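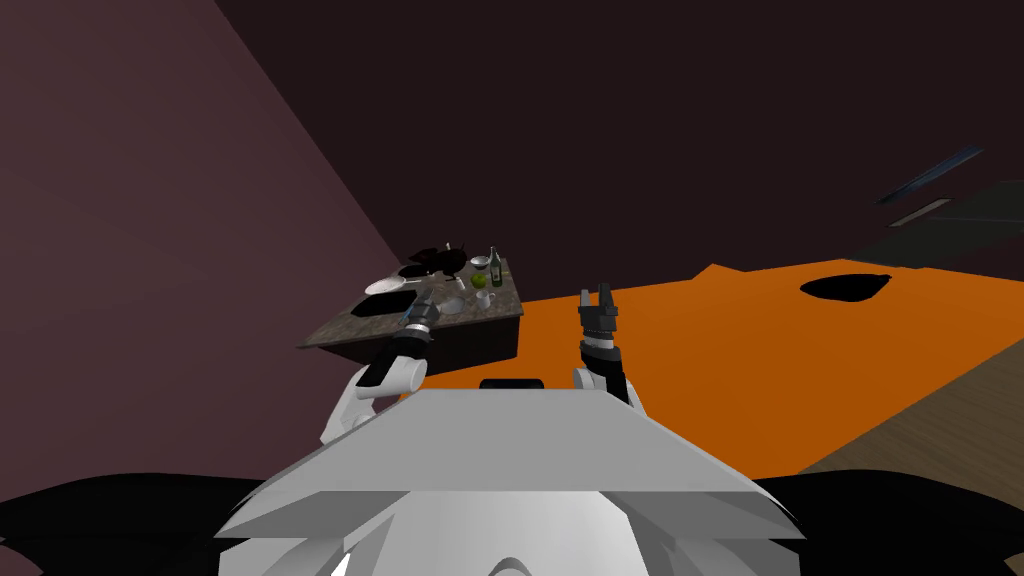 How a robot with two arms is kept in working order

A robot that works in a kitchen has to be looked after, just like a bicycle or a washing machine. This page follows the robot at the Odport workshop through its weekly check. The check is done every Wednesday morning, before the robot does any work.

Switching off first

The first job is to turn the robot off. There is a big red button for this on the wall and another on a cable that the engineer carries. When the power goes, the arms could drop, so the engineer moves them to a resting position beforehand. Then a tag is hung on the switch. The tag means "someone is working on this, leave it alone".

The joints

A joint is a place where the arm can bend or turn. You have joints too: your shoulder, your elbow and your wrist. Each arm on this robot has seven joints, and there is a small electric motor in every one.

The engineer holds the arm on both sides of a joint and tries to wobble it gently. A good joint feels firm. If it wobbles, a bolt may have worked loose. Bolts are tightened with a torque wrench, a special spanner that clicks when the bolt is tight enough. Too tight is bad as well, as the bolt can snap.

After 500 hours of work the grease in the joints is changed. Grease is a thick, slippery paste that stops metal parts rubbing each other away. The next change is due in January.

The grippers

At the end of each arm is a gripper. It does the work of a hand, but it has two fingers where you have four and a thumb. The fingers open and close to hold things like cups and apples.

Fingers get sticky in a kitchen. They are wiped with a damp cloth and then dried. The pads on the inside are checked for wear. A worn pad is smooth and shiny, and a wet plate will slide straight out of it. New pads come from a firm called Carvalho and take a few minutes to fit.

Teaching it where its hands are

Once the power is back on, the robot has to be told where its arms are. This is called calibration (say it "kal-i-BRAY-shun"). The engineer runs a program called Inier. It moves each arm slowly to a set position and compares where the arm should be with where it has got to. If the two don't match, the program corrects the numbers.

Trying it on a computer

New movements are tried in a simulation before the real robot does them. A simulation is a pretend world inside a computer, a bit like a video game. It can have a counter, a sink, a plate and a pan in it. If the computer robot knocks over a bottle, nothing is broken and there is nothing to mop up.

Words to remember

Joint: a part that bends or turns.
Gripper: the robot's hand.
Calibration: checking and correcting the robot's positions.
Simulation: a pretend version made on a computer.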